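Community > Neighbors > Interviews

Filed under: Sorting & Giving

The woman who runs the monthly box table in Drudham does most of the work at home, at a brown table with a chair pushed up behind it. She has been doing it for 19 years. In that time she has moved twice, and she says the table came along both times.

The idea is simple. People in Drudham and Amside drop off things they no longer need, she packs them into mixed boxes, and the boxes go out to families who have just arrived in town. Last year 188 boxes went out. She keeps the tally in a school notebook and showed me the page.

"I don't sort by kind anymore," she said. "I used to do all the toys together, all the clothes together. Then you get one family with nine bears and no towel. Now each box gets a bit of everything."

She starts with cloth. Anything that folds goes in first and gets pressed against the sides, and the hard things go in after it. Toys are left for near the end. Cables are her least favorite thing to pack.

"They come in knotted and they go out knotted, if I'm tired," she said. "I tell people to tie them before they drop them off. Some do."

The boxes come from a grocer on the Amside road who puts them out in the back from four in the afternoon. Fruit boxes are the ones she asks for. They are strong at the corners, she said, and the right size for one person to carry down a flight of stairs. 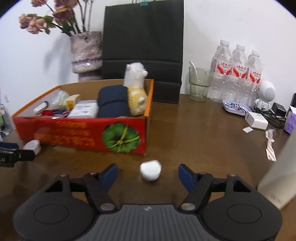 Photo: the author

When I visited in February she was partway through one of these, a red box with a big green fruit on the front. A folded piece of navy fabric was in it, along with a yellow and white plush toy with a fluffy head that stuck up over the rim. I asked whether the toy would fit once the flaps were down.

"It'll squash," she said. "They come back up. I had one in a box for a whole winter and it was fine."

Small boxes and bags go into whatever gaps are left. She doesn't use packing paper if she can help it. A roll from Primberg costs more than she likes to spend, and she said people end up having to throw it out anyway.

Not everything on the table is stock. She takes her breaks there and does her mail there, and the tall pink and white vase with the artificial flowers stays put all year. I asked if she ever thought of clearing the room for packing only.

"Where would I eat?" she said.

The hardest part is turning things down. She won't take glass, medicine or anything that needs a part she doesn't have. A couple in Tanasarn once offered her 500 coat hangers. She took forty.

Her advice for anyone who wants to start something like this is to begin with one box and finish it before opening another. She writes the date on the bottom of each one when it is taped and puts it by the door.

"If it's by the door, it goes," she said. "If it's on the table, I'll keep adding to it."

The next drop-off is at the end of the month. Bring clothes washed and folded, and please tie your cables.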